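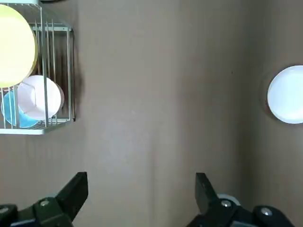 Saturday, started 9.40

Glaze tests, third batch. Reshma mixed the Witkowska base last night, 600 g dry, sieved twice. Bit thick this morning so let it down with water, didnt measure – must write it down next time.

Tiles 1 to 6 dipped, count of three. 7 and 8 brushed, two coats. Tile 4 has a thumb mark on the back, ignore.

Malathi thinks the pinholes on batch two came from the biscuit firing and not the glaze. Could be. She wants to soak longer at the top, I'd sooner try a slower climb first. Doing hers in the small kiln, mine in the Gultell.

Weights after drying: tile 1 is 103 g, tile 2 not done, scales flat. Batteries!!

Anneli needs the shelf back by four. Ask Emmanuel if the Werine clay has come, we're down to some 414 g of the old bag and thats mostly scraps.

Kiln on 2.15. Dont open before tomorow.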